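Thread on moving our support team's process docs into diagrams. We finished the main part in October and a few people asked how it went.

Background: I run support operations at Gestinel. We had 1525 saved replies and one long document that was supposed to say which reply to use when. New hires read it once and then asked the person next to them.

Silvana Mendonça suggested drawing the whole thing as a flowchart. First try was one giant chart. It printed across 11 pages and you needed to scroll sideways for billing. We dropped it.

Second try: 4 charts, one per type of request. Billing, login, delivery, everything else. Each one has to fit on a single screen at normal zoom. If it doesn't fit, we split off a sub-chart and link to it.
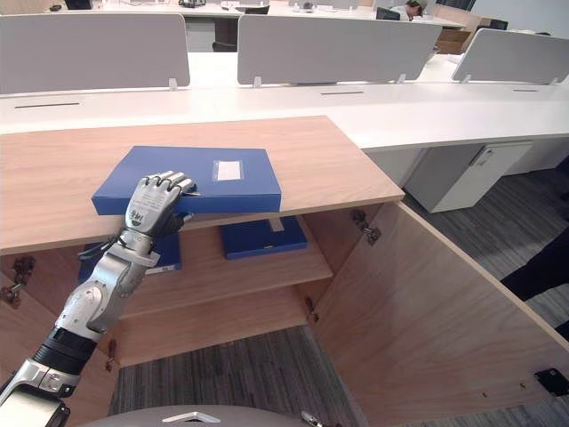 Shapes matter less than I expected. We use a box for an action, a diamond for a question, and a rounded box for "hand it to someone else." We stopped using all the other symbols in the library. The old paper version lived in a file box like the blue one on that cabinet top, with a small white label, and I still go back to ours when a branch looks wrong. Colors we kept for ownership only. Gray is us, green is finance.

Every diamond has to be a yes/no question the agent can answer from the ticket. "Is the customer upset?" got cut. "Has the customer written in before about this order?" stayed.

Tool notes. We tested Fullano and Lo Presti. Both draw fine. Fullano let us link a shape straight to a saved reply, so we went with that. Export to PDF is slow on the delivery chart and the fonts shift a little.

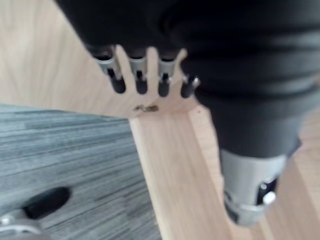
Zuleica Marinho in the Skirkbridge office owns the login chart now. One owner per chart, and only the owner edits. Everyone else leaves a comment on the shape. Before that rule we had 3 versions of the refund branch going at the same time.

Still not solved: translations. The charts are in English and some of the replies they link to are not. If you keep flowcharts in more than one language, tell me how you keep them matched up.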